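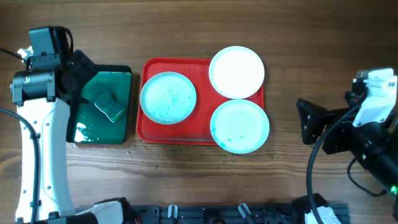

4. Working with water near the arms

I'm going to be a bit bossy in this section, so bear with me. Everything up to now has been dry work (picking, stacking, handing things over) and you can get away with a lot when it's dry. Washing plates is different. You've got foam, drips and cables all sharing one wooden table, and most of the faults people write to me about start with somebody being casual with a sponge.

These are our house rules at Janside. They sit on top of whatever your own site's safety rules say, and if the two disagree, go with the stricter one. I don't mind losing that argument!

Before you switch on

1. Set the red tray in the middle, between the two arms, with the plates on it. The green tray with the sponge goes beside the left arm.

2. Wet the sponge at the sink and squeeze it out before you bring it over. Please don't carry a jug to the table and top up there. I did that for months and I'm still finding the marks.

3. Follow each cable with your finger from the gripper back to the base. You want a loose curve with enough slack for the full reach, and no part of it lying where water can run along it. If a cable hangs lower than its plug, water will drip off the bottom of the loop, and that's what you want. If the plug is the lowest point, re-route it.

4. Look along the mounting rail at the front. Any drops in the slots get wiped out now, while the power is off.

Caution: the arms in this guide are not sealed against water. A splash on the outside of a link can be wiped away. Water in a joint or a motor block means power off at the wall, and the arm stays off until Asger Kragh or I have looked at it.

Running the wash

5. Clear hands, then say "clear" out loud, then start. Yes, even if you're alone in the room. Xinyi Wei teased me about this one and now she does it at home with the blender.

6. Keep the stop button within reach of your dry hand. I mean that quite literally: one hand handles wet things, the other one doesn't, and you decide which is which before you begin.

7. Start at the slow speed setting. Soapy plates slide, and a plate that pokes out past the edge of the tray will catch on a gripper sooner or later. If you see one creeping, stop the arms first and then nudge it back. Never reach in between the two grippers while they're live, however quick you think you are.

8. Stop every 4 plates and wipe the table. Drops on the wood look harmless, but they spread under the trays and then the trays start wandering about.

Note: small blue-green specks on a plate count as dirty. We had a long chat about this with Lingyun Zou, who was marking plates as passed if they had only a couple left. For the log, a plate is either clean or it isn't. If you have to tilt it to the light to make up your mind, write "not clean" and move on.

Packing up

9. Park both arms, switch off, and wait for the indicator lights to go out before you touch a cable.

10. Lift the trays away level, the green one first. It holds more water than you'd think.

11. Dry the links and gripper brackets with a lint-free cloth. Go gently around the holes in the white links and around any screw heads. No sprays, please, and no compressed air either, as it just pushes the wet further in.

12. Write up the session in the log: who ran it, how many plates, any stops, any splashes. Small splashes too! Phong Bùi goes through the log every October, and the little ones are how he spotted the leaky joint cover on the Noststead pair.

If you've got a different mounting rail from ours, check the clip spacing in section 2 before you copy any of this.

Last changed Jun 8, 2020 (step 6 reworded, step 8 added).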